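What the bumper stickers did and didn't do

The recount is over and the bridge question lost, so I can write this up now. A few people asked me to put down how the sticker thing worked, what it cost and whether I would do it again. The numbers are all mine. I paid for the stickers myself and filed the paperwork for them, and nothing here speaks for anyone else who worked on the Yes side.

For readers who don't live here: the question was whether the town of Bultena should borrow money to replace the Natomow Creek bridge, which has been down to one lane for years. A yes vote would have raised property taxes for the life of the bond. A no vote meant the county keeps patching it until the state decides to close it. It failed by 369 votes.

I got into it in June. There was a public session at the high school and the engineer's slides were hard to read from the back, and I came home thinking that half the people in town had no idea the thing was on the ballot. The other ballot items that year were getting all the attention. There was a state senate seat that both parties wanted badly, and every mailer and every radio ad was for that. Our question was on the back of the ballot, at the bottom.

So I made a bumper sticker. It was white with dark green letters and it said ONE LANE IS NOT ENOUGH, and under that, smaller, Vote Yes on the Bridge. I am not a designer. I laid it out in the free editor on the Dravix site, which is where I ended up ordering. I had prices from a local print shop too, and I would have liked to use them, but they don't do vinyl in house and the turnaround was longer than I wanted.

I ordered 1,000. That was too many. The price break between 500 and the next step up was so steep that it felt silly to get fewer, and I let that make the decision for me. If you take one practical thing from this post, decide how many you can hand out by yourself before you look at the price table.

The disclaimer line

The first batch was nearly useless. In our state, anything printed to support or oppose a ballot question has to say who paid for it, unless it's small enough that the line can't reasonably be read. I had assumed a bumper sticker counted as small. Pins and pens do. Bumper stickers don't, or at least the clerk's office didn't think so when I called. I called after I had placed the order, which was the wrong way around. Dravix let me change the file the same day since it hadn't gone to press, and they didn't charge for the change. The line went along the bottom edge in tiny type and made the whole thing look more official than it was.

I also had to register. I had thought of myself as a person with some stickers. Under the rules, once you spend past a certain amount on a question you are supposed to file, even if you're one person and nobody gives you a dime. The form is four pages and most of it doesn't apply. I put zero in a lot of boxes. The clerk's office was patient about it. Then there's a second form before the election and a third one after, and the third one is the one people forget. I set a reminder on my phone and still sent it in on the last afternoon.

Handing them out

I tried three places: the Saturday farm stand, the gravel lot across from the post office, and the Matubbar hardware store, where they let me leave a stack on the counter.

The farm stand was the worst. People are carrying things and they've got kids with them and they don't want to stop. The ones who did stop mostly wanted to talk about the state senate race, and I had nothing to say about it that would help me. I learned to say that I was only there for the bridge. Some of them took a sticker to be polite. I found several in the trash barrel when I was packing up, and I took the clean ones back.

The post office lot was better. People sit in their cars there and read their mail. I'd walk up with the sticker held out flat so they could see what it was before they rolled down the window. You get a yes or a no quickly. I did that for most of July, in the mornings before work, 30 minutes at a time.

The hardware store was the best of all and I wasn't even there for it. The stack would be down by a third whenever I stopped in. I think people take a thing more readily when there's nobody standing behind it. They also put a stack of the No side's flyers on the same counter, which was fair, and I noticed those went down too.

Then there's the gap between taking a sticker and putting it on a car. That gap is big. I spent a lot of time that fall looking at rear bumpers, in parking lots and at red lights and going over the bridge itself, and I'd see one of mine maybe every other day. A lot of people don't want to put anything on a newer car. Others told me straight out that they had to park at work and didn't want the conversation. I understand that. I had a bit of it myself. A man followed me into the gas station to tell me my taxes were my own business and his were his. He was civil and I said I'd heard him.

Where people did put them surprised me. Toolboxes, coolers, the lid of a trash can, a canoe. One was on the back of a stop sign, which is illegal and which I took off with a hair dryer and a putty knife before somebody reported it. My name was on that disclaimer line, in small type but readable.

What it cost and what it got

I won't go through every receipt. The stickers were the biggest part and shipping was more than I'd figured. After that it was gas and one folding sign for the farm stand that blew over and cracked. All told it was less than we would have spent on a long weekend somewhere, and we didn't take the weekend.

Did it move votes? I doubt it moved many. I think it did the smaller job, which was letting people know there was a question on the back. The town clerk posts the count of ballots cast and the count for each question, so you can see how many people left one blank. Fewer people skipped the bridge than skipped the two questions printed next to it. I can't say that was me. The No side had lawn signs all along the state road and they probably did more for turnout on the question than I did, in the other direction.

The strongest thing the No side had was a number. They took the bond, worked out the yearly cost for a middling house and printed that on everything. It was a fair number, too, or close to it. We had a slogan. I thought ours was clear and a little bit funny if you'd ever sat waiting for a hay truck to come across, but it didn't answer the question people had, which was how much. I would put the dollar figure on our own material next time, right up front, along with what the detour would cost in gas and time when the bridge closes. It wouldn't fit on a bumper sticker. Then maybe it shouldn't be a bumper sticker.

Other things I'd change, in no special order. Order in August instead of June. Stickers handed out in early summer are in a junk drawer by October. Call the clerk first. Get the removable vinyl even if it's more, and say so on the back, since that was the single most common question I got and I had to say no, it's the permanent kind. Use bigger letters. From two car lengths back you could read ONE LANE and that was it, and a friend from out of town thought it was a driving school.

The recount didn't change anything. It went from one number to another number a few votes away from it, and it took all day. I sat in on part of it. If you've never watched a hand count, it's slow and quiet and I came away trusting it more than I did going in. Observers from both sides were sharing a box of doughnuts by noon.

The bridge comes back up at town meeting. There's talk of a smaller bond that would only do the deck and the east footing, with the rest from a state grant that may or may not exist. I'll go and listen. I have a few hundred stickers left over in a box in the hall closet and the slogan still applies, though the line under it doesn't. You could trim it off with a paper cutter. I tried one and it came out a little crooked – fine for a toolbox.
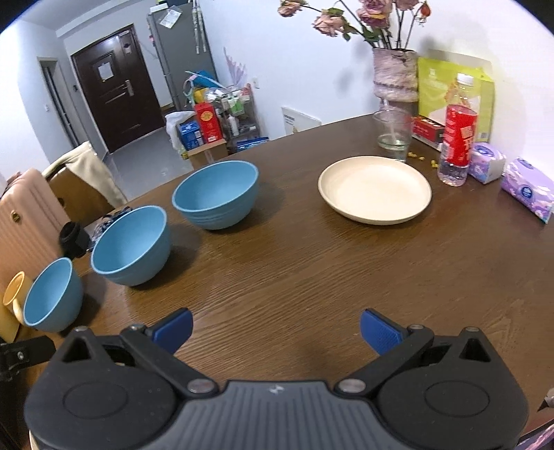
Anonymous: I voted no and I still have your sticker on my chest freezer. You're right about the yearly cost being what decided it. I looked for that figure on the Yes side's stuff and never found it, so I went with the people who were willing to print it. If the smaller bond comes to town meeting with a real number attached and something in writing about the grant, I could see going the other way. Also, please get them to fix the light on the east end before winter, whatever happens with the rest.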